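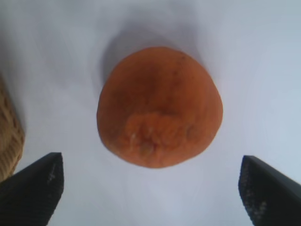 Petit agrume sur fond blanc, pince ouverte, vue depuis le poignet.

Enregistrer des prises de fruits sur un plan de travail : réglages et habitudes

Fond. Un support blanc uni suffit pour débuter. Passez ensuite à un torchon, puis à une planche, par blocs de 15 essais. Notez le support dans le nom de la série.

Éclairage. Une lampe placée au-dessus, toujours à la même hauteur. L'ombre portée fait partie de l'exemple, inutile de la supprimer. Évitez de mélanger lumière du jour et lampe dans une même série.

Choix des fruits. Gardez les pièces irrégulières, à peau fripée ou tachée. Un lot trop régulier donne un modèle qui hésite devant une clémentine de fin de saison. Nous avons refait toute la série de décembre pour cette raison.

Position de départ. Déplacez le fruit de 2 cm entre deux essais et tournez-le d'un quart de tour. Le pédoncule ne doit pas toujours regarder du même côté.

Téléopération. Approche lente, doigts ouverts, arrêt bref avant la fermeture. Une prise manquée se conserve si la reprise suit dans le même enregistrement ; sinon, marquez-la « échec » et recommencez.

Volume. Avec Garkum, comptez jusqu'à 200 essais par type de fruit avant un premier entraînement. Notre jeu Jerkau en contient 3254, tous fruits confondus.

Nettoyage. Essuyez les doigts à l'eau tiède entre deux séries, puis séchez. Le jus d'agrume colle et fausse l'ouverture. Chiffon doux pour l'objectif, sans produit.

Fiche mise à jour le mercredi 19 janvier 2022.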